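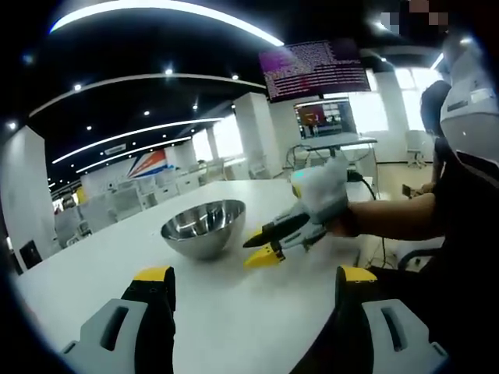 Photo: Simetti open day set, shared under the same terms as the data

Simetti Open Day Recordings – README

Hi, and thanks for downloading this. I put this folder together after the open day at the Simetti lab in Barkville, and I'm the one who answers mail about it, so if something is broken it's probably my fault.

Last updated February 18, 2024.

What this is

A set of short recordings made while visitors tried out our hand-held grippers. You pick one up, you squeeze, the fingers close, and everything the tool sees and does gets saved. Later we use those recordings to teach a robot arm the same moves. We've been doing this in-house for a while, but always with the same few people, and we all have the same bad habits by now (I grab everything from the right, every single time). So we opened the doors and let other folks have a go!

There are 3539 recordings in total. Of those, 900 are from the mixing bowl table, and the rest are from the cup and towel tables. The bowl was the big hit of the day. It's a plain stainless steel bowl, very shiny, and you would not believe how long a grown adult will spend trying to pick one up by the rim with two yellow fingertips.

How a session went

Each visitor got a quick intro, a minute or two to play, and then a handful of tries at one table. Most people worked alone. On the bowl table we also ran pairs, with one gripper each, and those are my favorite part of the whole set. People bump into each other, wait for each other, both go for the same side and then both back off. It's messy in a very human way and I left all of it in.

The lab was up and running as usual, with the terminal screen going overhead and people at the desks, so the backgrounds are busy. Visitors walk through, somebody leans in to look, a phone comes out. If you want a clean studio look, this isn't the set for you.

What's in the folder

bowl – the bowl table, single and pair sessions
cup – moving a cup from one mat to another
towel – folding a small towel, or trying to
notes – my own session notes, typed up from paper, typos included
splits – lists for training and testing

Each session has its own subfolder with the video, the finger opening over time, and a small text file with the table name and the start and stop times. Pair sessions have 2 videos, one per gripper, named left and right. That's left and right from where I was standing, sorry, so for the visitors it's the other way around. I only noticed in December when somebody at Grallcombe asked me why it looked flipped.

About the video

The lens is very wide. Straight lines come out as curves and the corners go black, and that's in the raw files too. I have not straightened anything. If your training code wants a flat picture, do that step on your side and keep the originals, since you may want the extra width back later. You'll also see blurred patches here and there. Please leave those alone.

The ceiling lights are long curved strips and they're bright. On the bowl they show up as reflections that slide around as the camera moves, and my first grasp detector hated it. The table is glossy white too, which doesn't help! The cup and towel tables have a mat on them and are a lot easier.

Known problems

The clock on one gripper drifted in the afternoon, so in six pair sessions the two videos are out of step by almost a second. They're listed in notes under "drift".

Some towel sessions stop early. The cable got in the way and I ended them by hand.

A few visitors squeezed before the start beep, so the first closing of the fingers is missing. I kept them in training and took them out of the test list.

The labels for "picked up" and "not picked up" are mine alone. A bowl that was lifted and dropped right away counts as not picked up. You may disagree, and that's fine, the start and stop times are there so you can relabel.

Reading the files

The loader is the same one we use for the Rawat recordings, so if you've worked with those you already have what you need. Point it at the top folder and pick a table name. The finger opening is in millimeters, with zero for fully closed.

Using it

Research and teaching are fine, just mention the set by name. For anything you plan to sell, write to me first. Please don't try to work out who the visitors were.

If you relabel anything or fix the drift sessions, send me your version and I'll add it to the next update. The address is in notes, at the top of the first file.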